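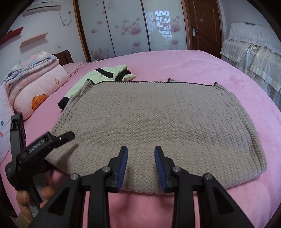

Gripper open over the folded sweater, both blue pads in view

Search tickets Go

Ticket: hand-held gripper loses its hold on chunky knits
Opened by: Shota Wada
Opened: Jul 30, 2023
Status: open

Hi all, me again with the folding kit. The hand-held gripper has started letting go of sweaters halfway through a lift. Shirts are fine, towels are fine, but anything with a thick stitch slides out from between the pads and I get to start the fold over (and over!). It's done more than 2000 closes on the same pads, so I went after those first. Here's what I've done so far.

Step 1 – Clean the pads
Wiped both blue pads with a damp cloth and let them dry overnight. There was a surprising amount of wool fuzz down in the texture. It held better for a couple of folds, then went right back to slipping.

Step 2 – Check the arm screws
I put a driver on the round-headed screws at the joints and one of the left ones took a quarter turn. I backed it off again a hair, the finger was getting stiff. After that the two sides felt the same when I squeezed the handle slowly.

Step 3 – Pinch test on a real sweater
Laid a knit flat on the bed, came straight down and pinched up a narrow ridge of it. I set the Cirelen logger to 100 readings per pinch and did it 2 ways, slow squeeze and fast squeeze. Slow holds every time. Fast is where I lose it, and the width reading wobbles just before it goes.

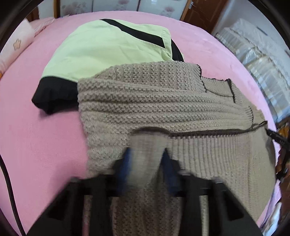
Step 4 – Swap the pads side to side
Left pad on the right, right pad on the left. The slip didn't move with them, so I'm leaning away from worn rubber and toward play in the linkage, or maybe the zero point is off. I redid the zero with the fingers fully closed and it came up different 2 times in a row – that can't be good.

Still to do
Dauda on the Suretti desk wants the log from the fast squeezes, so I'll upload that tonight. If anybody has a spare set of joint bushings I'd love to try them before I order. Also, does the zero need the cable unplugged first? The Genen notes say one thing on page one and something else in the back.

We use cookies to keep you signed in. OK

Contact the desk | © 2023 Suretti | Back to top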